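Ridgeway Library Service: the reading room at Skatberg
Published 25/04/2018

The reading room at Skatberg will reopen in July after a period of repair to its roof and heating. The head of the Ridgeway Library Service spoke to this newsletter about the arrangements for readers.

"The local history collection will return first," the head of service said. "It holds around 2,000 items, and many of them were stored in Bromo during the works. The parish maps will follow when their new cabinets have been fitted."

Opening hours will be extended on four evenings a week. The service hopes that this will suit readers who work during the day, including those who travel from Volik by the late bus. 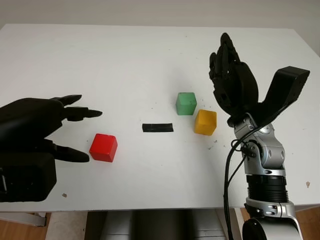 Will readers have to book a seat before they visit?

"Seats in the main room will be open to all without booking. We ask for notice only when a reader wishes to consult the maps or the bound newspapers, as these must be brought up from the store."

The room will have 40 seats. Borrowing rules are unchanged, and existing cards remain valid. Asked about charges, the head of service confirmed that copying would still be paid for by the page, and that the price list would be displayed at the desk. Requests for items held in the store may be made in writing or at any branch.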